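Home | Products | Support | Manuals | Contact

Vedwood 3462 Height-Adjustable Table
Section 4: Levelling and surface care

Last updated: January 1, 2025

4.1 Levelling the frame

1. Place the table in its final position. Remove all items from the top.
2. Loosen the locknut on each foot by one full turn.
3. Set a spirit level along the long side of the top, then across it. Turn the feet until both readings are true.
4. Hold each foot still and tighten its locknut with the 13 mm spanner supplied.
5. Run the top to its lowest and highest positions once - keep hands and cables clear.

CAUTION: Do not lift the table by the top. The fixing inserts may pull out.

NOTE: If the display shows E4 after step 5, hold the down button for ten seconds to reset the drive.

4.2 Cleaning

1. Switch off at the wall before wiping near the control box.
2. Wipe the top with a damp cloth and mild soap. Dry at once.
3. Do not use scouring pads, bleach or solvents.

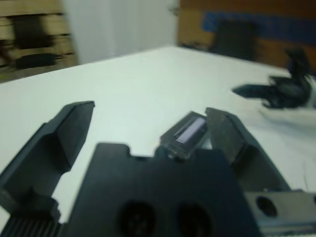
Surface finish affects how often cleaning is needed. Gloss finishes show smears sooner than matt ones, and oiled finishes need a fresh coat every February. On a white tabletop, use a white or undyed cloth - coloured cloths can leave dye in the surface. Fit felt pads under any equipment with hard edges.

Related items
Section 3: Fitting the control box
Section 5: Fault codes
Spare parts list 187
Fastetti cable tray: fitting sheet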